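The Slow Arm

The fault came in at 3,197. That was the run number, and Naheed Soomro wrote it on the back of her hand because her notebook was in the other room.

The arm had stopped over the counter and would not go on. The screen said the grip force was 2 newtons and the commanded grip force was 390, and it had said so for long enough that the Jenetti controller had given up and put the run on hold. Nothing in the Trilora kitchen was real. The counter was numbers and so was the tile behind it. But the same controller was due to go into a real arm in the plant at Louro, where people would stand next to it, and 390 newtons would break a finger.

She went back to the start of the run and stepped through it slowly. 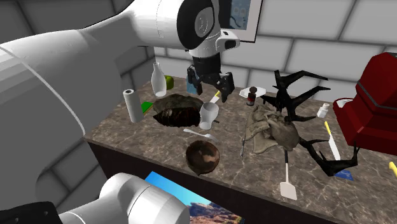
The task was a plain one. Pick up the cloth, move it to one side, put it down. It was the kind of job the arm had done all through February without a complaint, on counters a good deal messier than this. The clutter was there to make the grasp harder, and the layouts were shuffled by a script that had no idea what belonged in a kitchen. Naheed had stopped noticing years ago.

She looked at the log again. The force command was fine when the arm started down. It was fine at the halfway mark. Then the fingers met the cloth and the sensor reported almost nothing, which was right, because cloth gives. The controller took the low number to mean it had missed. So it asked for more, and the cloth gave again, and it asked for more after that.

There was supposed to be a ceiling. She found it at line 451 of the settings file, with a pound sign in front of it. Somebody had switched it off.

She knew the initials next to the change. She sat for a minute with her hands in her lap. Then she ran it again from the top with the ceiling still off, to be sure, and watched the fingers go down into the cloth.

The number on the screen started to climb – slowly at first, then not slowly. She pressed stop. The arm stopped when the software let it, a little under a second later. She wrote that down too.

She picked up the phone and called the only other person she thought would still be in the building.
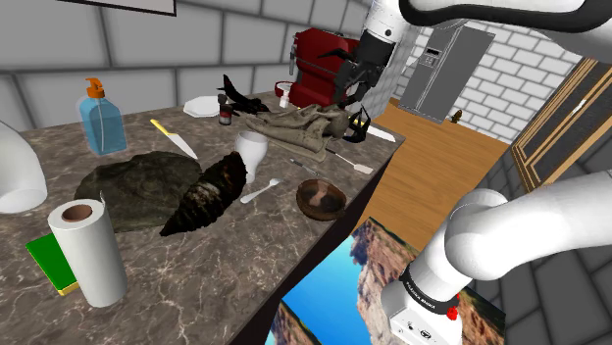
Celeste Nogueira said she had switched it off herself, and that there was no point looking for anyone else. It had been for one afternoon. The Brarkemance people had wanted to see the arm lift a full pan, and it kept letting go, and she had taken the limit out to get through the demo.

"And after the demo?" Naheed said.

"I went home."

"It's dated August 3, 2020."

"Then that's when it was."

Neither of them spoke. Naheed could hear a chair being pushed back at the other end.

"Did it go to Louro?" Celeste said.

"The file did. They power up in the morning."

"With the limit off."

"With the limit off, and the stop is slow. I timed it. If somebody's hand is in there, the stop won't help them."

"Put the limit back and send it."

"I'm going to. But I want them to hold the start until it's been tested on the arm, and they won't do that for me. It has to come from whoever signed the release."

"That's me."

"I know it's you."

Celeste asked for the run number and Naheed read it off her hand. She asked what she should say had happened, and Naheed told her to say what she had just said, the afternoon and the pan and all of it.

"They'll pull me off the project," Celeste said.

"They might."

The line stayed open. After a while there was the sound of typing, and Naheed took the pound sign off line 451, saved the file, and started the run over.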